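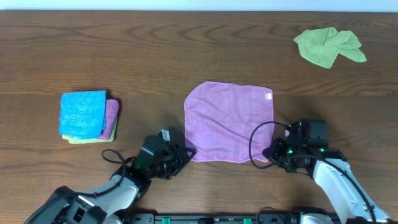 Item 2: folded cloths on the left, pink one laid out flat, green still to do.

Filed under: Minutes & Notices

Jidville Community Kitchen, cleaning and linen meeting, November 2024
Chair: Mabli Wogan. Minutes: Fathima Patwary.

1. July minutes agreed. The new cloth order has come and everyone loves the colours!

2. Folding. We spent most of the meeting on this and it was time well spent. Agreed: lay the cloth open on the table, smooth it with the flat of the hand, fold in half, then in half again, and stack it squarely with the others. Mabli is very keen on the care tag ending up inside (carried, with some laughter).

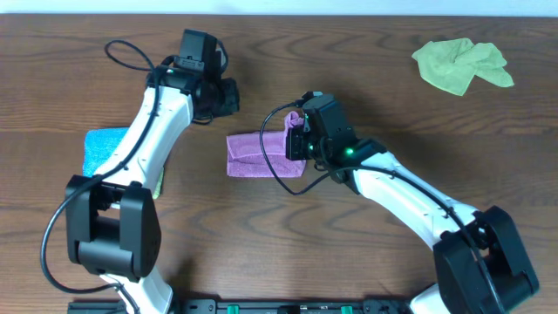
Fathima asked whether the long fold would suit the narrow drawer better. It does look smart, and we agreed to try it there for 2 weeks. Square folds everywhere else.

3. Colours. Pink for tables, blue for worktops, green for the sink. A card will go up by the Dresau cupboard. 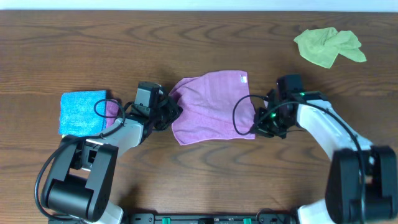

4. Storage. The Mota shelf holds 100 cloths if they are folded properly, which is brilliant news for the hall cupboard. Bova basket to be kept for the wash only.

5. Actions. Mabli to write the card. Fathima to clear the shelf and bring the spare labels.

Next meeting: after the winter lunch, date to be circulated.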